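Community News | Giving

2026-02-08
By the Risadness press desk

Risadness opens packing tables for July care parcels

Risadness is bringing back its care parcel drive this July, and we could not be happier with how the plans are coming together! The drive sends small boxes of everyday items, snacks and one soft toy apiece to families who have just moved into temporary housing. Last year 2,410 parcels went out the door, far more than we had hoped for when the idea first came up over coffee.

Packing will again take place at the Rokalport hall, at the tables under the big windows, where the light is good and there is space to spread things out on the pink cloths. Anyone who packed with us last summer will know the routine. The box stays open on the table, the small packets go in a pile beside it, and the plush toy goes in where a child will find it early on.
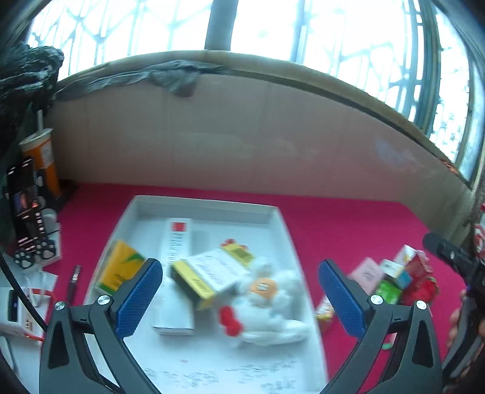 Famason has offered to supply 1,000 flat cartons for the drive, all of one size, and that makes a real difference to us. Last year's boxes came from all over the place, and stacking them in the van was a puzzle every single evening (we got pretty good at it, but still). With one size we can load faster and spend more of the day on what goes inside.

We have also changed the packing list a little. Families told us they liked the snack bars and the small wrapped packets best, the kind of thing that can go straight into a coat pocket or a school bag. They asked for fewer large cartons. So this year's list leans toward small items, with room left for a toy in every box. Plush toys must be new and clean, and small enough to lie down in the box without being squashed.

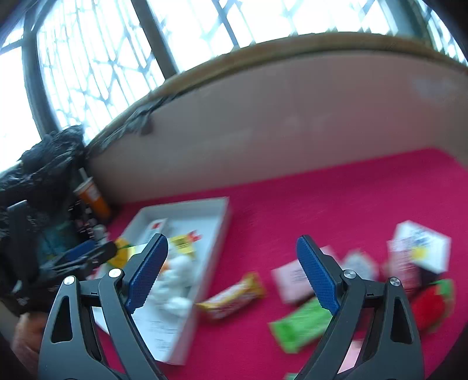

Packing sessions are open to adults and to children aged five and up who come with a grown-up. There is no need to bring tape or scissors. If you would like to donate items, please check that food is sealed and well within its date, and leave it in its original wrapping so the label can be read. Glass jars and anything that has to stay cold can't be accepted.

Delivery will be handled by Levchenko, whose drivers covered the whole route last summer and have signed up to do it again. We are thrilled to have them back! So far 359 people have put their names down for a packing session, nearly all of them returning from last year, and new faces are very welcome too.

Sign-up sheets and the full packing list are at the front desk of the Rokalport hall. Groups and school classes should ask there for a table of their own. Donated items can be dropped off at the same desk during normal opening hours.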